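The Case for a Patterned Tablecloth

Posted 8/18/22 by Mervyn Dawber

The standard advice on table coverings is to buy plain. A plain cloth matches any dishes, can be replaced without a search, and does not compete with what is set on it. I followed that advice for 18 years and have stopped.

My objection is practical. A family table carries meals for perhaps two hours a day. The rest of the time it is a work surface: homework, mail, library books, a sewing machine in the winter. A covering should be judged on the full day, and on that basis a solid color performs poorly. Each crumb and pencil mark on it is isolated against a uniform field, and the eye goes straight to it.

A printed cloth with a pale ground and a repeat of moderate size behaves differently. Grey is the most useful ground. White shows tea, and navy shows flour and lint. The motifs should be large enough to read as shapes from a standing position and close enough together to leave little bare ground between them. 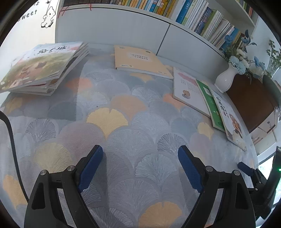
Leaf prints meet these conditions better than stripes or checks. A stripe has to be lined up with the table edge, and a cloth that has shifted half an inch looks wrong until somebody pulls it straight. Overlapping leaves have no such reference line. Ginkgo is a good choice because the fan shape fills space efficiently, and the fine veins break up each leaf so that no part of it reads as a solid patch. One strong color, mustard for instance, is enough if the others are kept soft.

Lacey Tindall, who has read a draft of this, objects that pattern hides dirt and that hidden dirt is still dirt. I accept the point. The table should be wiped on a schedule – ours is done after every meal – and the appearance of the cloth should not decide the matter.

Her second objection is that picture books and a busy cloth are too much together. I disagree. Books get stacked, and a stack has edges. It stays distinct on nearly any print.

Cost is a minor factor. Mine was 14 dollars. I would pay more for a heavier hem.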